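How to Test Whether a Robot Can Clear Your Kitchen Counter

By Hermine Aebischer

Every few months a company announces that its arm can tidy a kitchen. The Prelora people said it in May, and the Deltar people had been saying it before them. What follows is the test I run before I believe any of it. It needs a simulator, a free afternoon and a willingness to write down failures.

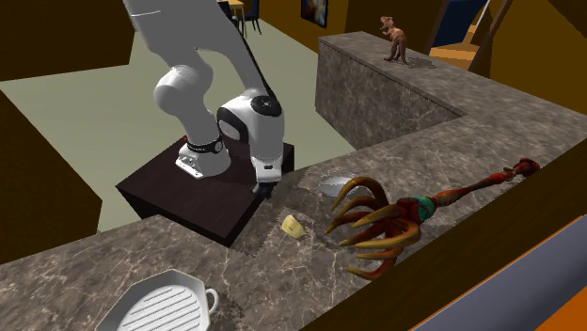

Step 1. Pick one chore and write it as a sentence. "Put the cheese in the bowl" is a good one. "Tidy up" is useless, because whoever is selling the arm gets to decide afterward what tidy meant.

Step 2. Leave the clutter where it is. Vendors like a bare counter with one object in the middle. Real counters have a grill pan on them, and a toy dinosaur, and something large and silly that a child left behind. If an object partly hides the bowl from your viewpoint, leave it there. Check what the robot's own camera gets before you call it a vision problem, though.

Step 3. Decide what counts as done. Mine reads: cheese resting inside the bowl, gripper open and clear of it, everything else where it started. That last part is where scores drop. An arm that delivers the cheese and shoves the bowl across the counter has given you a new chore.

Step 4. Run 150 trials. Move the cheese a little each time, and turn it. A wedge is a nasty shape for short fingers – two of its sides slope toward each other, and a careless pinch squirts it away. Don't let anyone reset a bad run by hand and keep counting.

Step 5. Log every failure in plain words. "Closed on air." "Knocked the pan." "Dropped it short." Our Lüthi controller finished 79 of its 150 trials, and the log told me far more than that number did. Most of the misses were grasps. The rest were collisions on the way over to the bowl.

Step 6. Time it. Set a limit and hold to it. I use 450 seconds, generous to the point of silliness for a piece of cheese, and we still had runs that used all of it.

Step 7. Change the kitchen. Swap the bowl for another one, shift the stand, change the light, then repeat Step 4 without retraining. If the score falls apart, you had a robot that knew one counter.

A word on simulation. It's cheap and it breaks no dishes, but simulated cheese doesn't smear or stick unless somebody wrote that in. Prandon's simulator lets you set friction, so try at least 2 values. Treat a good result as permission to try the real thing, and a bad one as a reason to wait.

So can it do the chore yet? On my counter, a bit more than half the time, slowly. I'm still putting the cheese away myself.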